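Ganmont Home Help > Storage and Sorting

Two woven baskets for small blocks - one or two, and how to clean?

Posted by Plureo24

Hello all. I keep the small colored blocks for my daughter in brown wicker baskets on a white table. I would like one basket for each color, but she mixes them every time. Is it better to use one big basket? Also, dust goes into the weave and I don't know how to take it out.

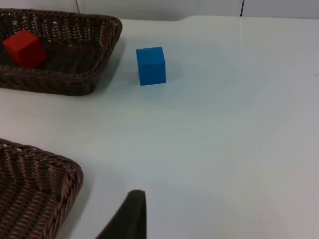

Photo: Plureo24 / Ganmont Home Help

The baskets are low, with a thick braided rim, and I want to keep them because they look nice in the room.

bivuletti_fan
Keep two. My son is the same age I think, and he learned it in a month. Start with very few blocks, only one red and one blue, and put the rest in the closet. 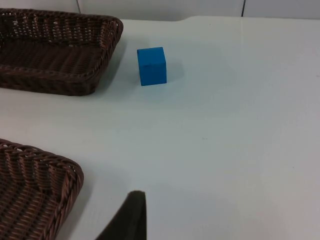
Do the baskets need a liner?
Only if the pieces are smaller than the gaps in the weave. For blocks the bare basket is fine, and it is easier to shake out.

For the dust I use a dry paintbrush, the soft kind. Go along the rim first and then the floor of the basket.

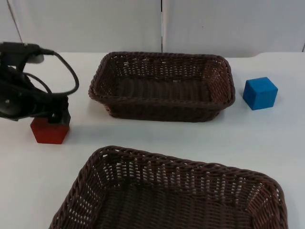 Filed under: Toys and Playroom

Urban_8
I don't agree about the closet, she will ask for them all day. But two baskets is good. Put them with some space between, so a small child sees clearly there are two places - when mine were touching, everything went in the nearest one.

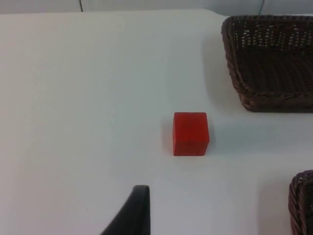
Also please don't wash wicker in the bathtub. I did it in July and one of mine lost its shape. A damp cloth is enough, then leave it 24 hours in the air before the blocks go back in.

4 people found this helpful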